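Books first, then everything else! If you've just hauled home a box of old paperbacks from the church sale (I came back with 86 of them, mostly literary biography and a lovely run of poets' letters), a few tricks will keep them readable for years.

## Getting rid of the musty smell

Stand each book open like a fan in a lidded tub with an open dish of baking soda at the bottom. Leave it 3 days, swap the soda, and go again if your nose still objects. Don't sprinkle it on the pages, it gets into the gutter and you'll never shift it.

## Cleaning covers

- Glossy covers: a barely damp cloth, then a dry one straight after.
- Matte or cloth: a soft brush or a dry sponge, always working away from the spine.
- Sticky price labels: 15 seconds with a hair dryer on low, then peel slowly. So satisfying!

## Loose pages

My old Hoton edition of collected letters had shed most of its middle. Run a thin line of PVA along the inner edge with a toothpick, slide the page home, lay waxed paper on both sides and press it overnight under the heaviest thing you own (a Barrientos dictionary, in my case).

## Shelving

Keep the shelf out of direct sun, as orange and red spines fade first. Leave a gap of 5 centimetres behind the row so air can move, and don't jam them in so tight that you have to tug at the top of the spine. Push the neighbours back a bit and grip the middle instead. 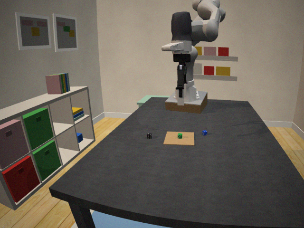 Oh, and pencil your name inside the cover before you lend anything out. I'm still missing two Talline novels!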